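Pruverham, 4th November

## Bar soap returns to guest washrooms at Pruverham's public buildings

Pruverham Town Council has confirmed that solid soap will replace liquid dispensers in the guest washrooms of seven public buildings from March. The decision follows a trial at the Dalwood Centre, where bars were offered at every basin in the ground-floor washrooms over the summer.

The council currently buys liquid soap in sealed cartridges, which cannot be refilled and are not accepted by the local recycling service. Under the new arrangement, bars will be supplied unwrapped in cardboard cartons by Lolto, a soap maker based on the Drakos estate to the north of the town. The contract runs for two years and may be extended once by agreement.

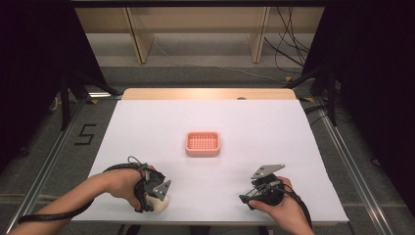 **Will liquid soap still be available?**

Liquid soap will remain in all accessible washrooms, baby changing rooms and staff kitchens. Visitors who would prefer it elsewhere may ask at reception, where a pump bottle will be kept behind the desk.

The trial at Dalwood was intended to test both cost and public opinion. Visitors were invited to complete a short card on leaving the building, and 148 cards were returned. Most of those who replied said they were content to use a bar. A smaller group raised the question of cleanliness, and several asked that the basins be wiped more often, as soap left standing in water becomes soft and leaves a residue.

In response, the council has revised its cleaning schedule. Basins and soap holders will be rinsed at opening, at midday and before closing, and worn bars will be removed at the end of each day. Every holder must drain freely — a point on which the trial produced more comments than any other — and flat dishes without drainage will be withdrawn.

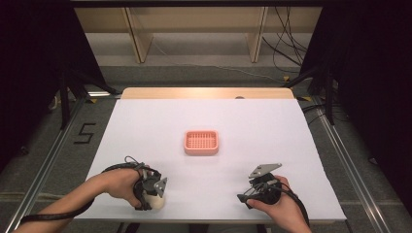 **What will happen to the worn bars?**

Worn bars will be collected in lidded tubs and returned to Lolto with the empty cartons. The firm will process them into flakes for cleaning floors and outdoor paving, and none will be made into new hand soap.

The new supply is expected to reduce spending on washroom soap by 38 per cent over the life of the contract. The saving will be kept within the buildings budget and put towards repairs to taps and hand dryers, a number of which have been out of use at the library and the swimming baths. No change is planned to the number of cleaning staff or to their hours.

The bars will be free from added colour and perfume, a condition included in the contract after comments from visitors with sensitive skin. A full list of ingredients will be displayed in each washroom and published on the council's website before the change takes effect.
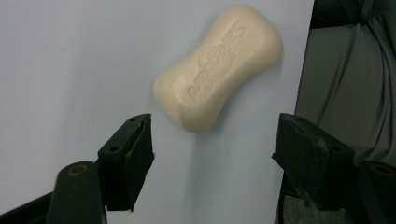 Schools are not covered by the contract and will continue to make their own arrangements. Village halls and sports clubs within the Pruverham boundary may buy bars at the council's rate — orders must be for full cartons — and should apply in writing to the Buildings Office at the Town Hall.

Existing stocks of liquid soap will be used up before the dispensers are taken down. Work to remove them will begin at the Dalwood Centre, followed by the library and the Town Hall. Washrooms will stay open throughout, although single basins may be closed for short periods while new holders are fitted.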